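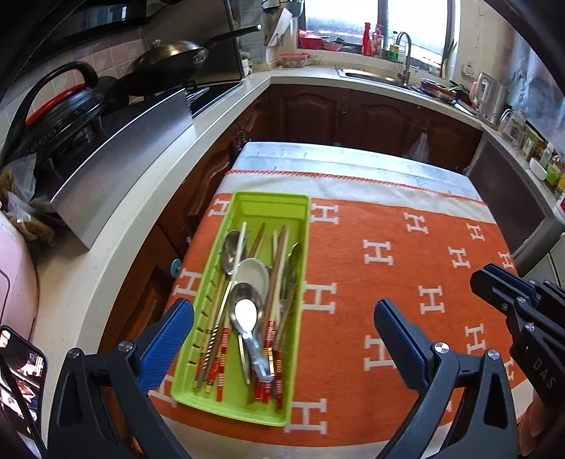

A lime-green plastic tray with spoons on a table covered with an orange and white blanket.

Bemton Bank must stop opening new overdraft lines until it can show that customers agreed to them, the state banking department said in an order dated 5 October 2026. The order also requires the bank to ask for permission before it names any new senior manager in its retail business.

The department found that Bemton added an overdraft line to 3,239 checking accounts without a clear request from the account holder. Most of these accounts were opened at the bank's branches in Rindow and Biwott. In many cases the customer learned about the line only when a yearly fee was taken from the account.

The bank did not admit or deny the findings, but it accepted the order. It has agreed to pay back the fees with interest and to correct the records it sent to credit reporting companies. A fine is still under discussion, and the department has given no amount.

Under the order, Bemton has to send a repayment plan by the end of November. The plan must explain how the bank will find customers who closed their accounts or moved to another address. Until the department approves the plan, the bank may not ask any customer to sign a paper that gives up the right to complain or to go to court.

Bemton's president, Fedir Zhuravel, said in a written statement that the bank should have acted earlier.

"Our customers trusted that the account they opened was the account they received," the statement said. "For a number of them this was not so, and I am sorry. Everybody who paid a fee for a line they did not ask for will get the money back, and they will not need to fill in a form."

Mr. Zhuravel has led the bank for six years. The order does not ask for his removal and does not accuse him of taking part in the practice. It does say that the board received two internal reports on overdraft lines and that the minutes of its meetings show no discussion of either one. The first report was written by the bank's own audit office. The second came from Custent, an outside company that checks account records for several small banks in the region.

Custent was hired to test whether new accounts had all the necessary signatures. According to the order, it reported that in a sample of files from the Biwott branches the signature page for the overdraft line was often missing, or was a copy of the signature page for the checking account. The bank's retail office answered that the missing pages were a scanning problem. The department did not accept this explanation, and said that no original pages were found when its examiners asked for them.

Custent declined to discuss its work for the bank. In a short message it said that it had given its findings to its client on time and had later given the same papers to the examiners.

The department began to look at the bank after it received 283 complaints about overdraft fees, a large number for a bank of this size. At first the complaints were sent back to Bemton one by one, and the bank closed most of them by returning the fee to the person who wrote. It did not check whether other customers had the same problem. The order calls this way of working "a repair of single cases in place of a repair of the cause."

Sales targets were part of the cause, the examiners wrote. Branch employees had a monthly target for what the bank called "full accounts," meaning a checking account with a savings account, a debit card and an overdraft line together. An employee who reached the target received a bonus, and an employee who missed it three times in a row had to meet with a regional manager. Several employees told the examiners that they marked the box for the overdraft line first and planned to explain it to the customer later. In some cases the explanation was never given.

The bank ended these targets in the spring. It also says that over 107 employees have taken a new course about customer consent, and that branch managers are now paid partly by the results of service surveys. The order keeps these changes in place and adds others. A customer who wants an overdraft line will have to sign for it on a separate day from the day the account is opened, or confirm it by phone with an employee who works outside the branch.

The part of the order about managers is more unusual. For two years, Bemton must tell the department 30 days in advance if it wants to hire or promote anybody to a position of vice president or higher in the retail business. The department can refuse. The same rule applies to any payment made to a senior manager who leaves, apart from normal salary and unused vacation.

Elibariki Massawe, a lawyer who advises community banks and has no role in this case, said that such a condition is seen more often after a bank has broken an earlier agreement.

"When it comes in the first order, I read it as a message about the board," Mr. Massawe said. "The department is saying that it wants to know who will be in the room. For a small bank this can be harder than a fine – a good candidate may not want to wait 30 days and then perhaps hear no."

He said he also expected other banks in the state to look again at how they record consent. Many of them use the same kind of account opening software, where one electronic signature can be placed on several pages at the same time. The order does not name the software used by Bemton, and it does not say that the software was at fault.

The examiners did find that the harm to customers was uneven. Some people never used the overdraft line and paid only the yearly fee. Others used it without knowing, when a payment went through that they thought would be declined, and then paid interest for many months. The largest total charge found on one account was $592. The holder of that account had written to the bank two times before she sent a complaint to the department.

For customers in Rindow and Biwott, the branches remain open and deposits are not affected. Existing overdraft lines will continue to work if the customer asked for them. The bank has to send a letter to every customer who has such a line, and the letter must say in simple words what the line costs and how it can be closed. If a customer closes the line after receiving this letter, the bank may not charge a closing fee. Where there is a balance to pay, the customer must be offered at least 12 months to pay it without new interest.

The department rejected one request from the bank. Bemton had asked to continue with overdraft lines for small business accounts, which are sold by a different team and were not part of the complaints. The department answered that the two teams use the same forms, and that the stop would cover both until the forms are changed.

An outside reviewer will be chosen to follow the work and report every three months. The bank will pay for the reviewer, but the choice must be approved by the department, and no company that has worked for Bemton in the last five years can be considered. This means that Custent cannot take the job.

Bemton shares are not traded on a public exchange. The bank's owners, mostly local families and a pension fund for its own employees, were informed by letter. Their next meeting is planned for November, and the order requires that its full text be read into the minutes.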